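Westdale College
Department of Hospitality and Catering
Food Service Operations, Unit 2: Portioning and Serving Utensils
Course handout, issued 18/11/2020
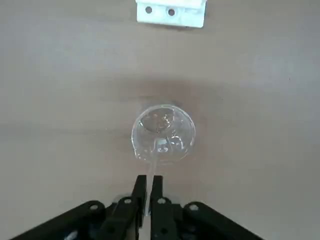 The previous unit dealt with the storage and holding of prepared food. The present unit is concerned with the utensils by which food leaves the holding vessel and reaches the plate, bowl or cup. Students are expected to have read this handout before the practical session and to bring it with them.

1. Scope of the unit

The unit covers ladles, serving spoons, scoops and tongs. Most of the teaching time is given to the ladle, which is used both for serving and for measuring. A kitchen that serves soup by eye will seldom serve the same amount twice, and the difference is felt in the costings as well as by the customer.

Knives and carving equipment are treated separately in Unit 5. Dispensing pumps are not covered in this course.

2. Terms used

Bowl: the rounded part which holds the liquid.
Handle: the part by which the ladle is held, from the bowl to the far end.
Lip: the upper edge of the bowl. Some ladles have a spout formed in the lip for pouring.
Stated capacity: the volume the bowl holds when filled level with the lip.
Working capacity: the volume that can be carried from the vessel to the dish without spilling. This is always less than the stated capacity and must be found by trial.

Students should use these terms in their written work. "Scoop" and "ladle" are not interchangeable.

3. Materials

3.1 Stainless steel
Steel ladles are the usual choice at the stove. They withstand high temperatures and rough handling, and may be put through a commercial dishwasher. The handle becomes hot if it is left standing in the pan, and a steel bowl will mark some non-stick linings.

3.2 Clear plastic
Clear plastic ladles are widely used on cold buffets, at salad bars and for punch, dressings and fruit desserts. They are light, and the server can see the level of the liquid through the side of the bowl. They also look well in glassware.

The term "clear plastic" takes in several different materials, and these do not behave alike under heat. It is not possible to tell them apart reliably by looking. The supplier's sheet must be consulted before a clear ladle is used for any hot product, and where no sheet can be found the ladle is to be kept for cold service only.

Slender handles call for some care. A long, thin handle will flex when the bowl is full, and should not be used to stir thick mixtures or to break up frozen ones. Fine cracks may form where the handle joins the bowl. A cracked ladle is to be withdrawn at once – it is not to be put back in the drawer for "light use".

3.3 Nylon and silicone
These are intended for non-stick pans. They are generally opaque, so the level of the contents can be judged only from above.

4. Holding and filling

The ladle is held towards the upper end of the handle, with the fingers well clear of the liquid. A firm but relaxed grip is wanted. Squeezing the handle tightly makes the wrist stiff, and the bowl then tips as it is raised.

The bowl is lowered at a slight angle, brought level below the surface, and lifted straight up. It should pause over the vessel long enough for drips to fall from the underside. The receiving dish is brought to the vessel, never the other way about, and the liquid is poured from a low height.

Soups containing solid pieces are stirred from the bottom before each portion. Failure to do so gives the first customers broth and the last customers vegetables.

5. Practical exercise: finding the working capacity

Each pair will need one ladle, a measuring jug, a deep container of cold water, a tray and a cloth. The exercise is carried out with water only.

Fill the ladle level and empty it into the jug. Note the reading. Repeat until five readings have been taken.

Next, fill the ladle as you would in service, carry it across the width of the tray, and empty it into the jug. Take five readings as before. Exchange places with your partner and repeat the whole exercise.

Record all readings, including those you believe to be mistakes. Work out the average for each set and state the difference between them. In your notes, comment on any difference between your own results and those of your partner.

6. Worked example

The Wuisan canteen is to serve leek soup at a portion of 200 ml. The requirement is for 40 portions, giving a total of 8 litres. An allowance of 5 per cent is added for loss in the pan and on the ladle, bringing the quantity to be prepared to 8.4 litres.

If the ladle in use has a working capacity of 100 ml, each customer receives two ladlefuls. Students should calculate what happens to the total if the server gives 110 ml each time, and state how many customers could then be served in full.

7. Cleaning and storage

Clear plastic is washed in warm water with mild detergent and a soft cloth. Scouring pads must not be used, as scratches cloud the surface and hold food residue. Ladles are rinsed, left to air-dry and stored flat or hung by the handle. They must not be stored beneath heavier equipment.

8. Preparation for the next session

Read Sections 1 to 3 of the Makitz workbook. Bring your completed table of readings, a pen and a clean apron. Students placed at the Wilach site should hand in their tables at the department office by Friday noon.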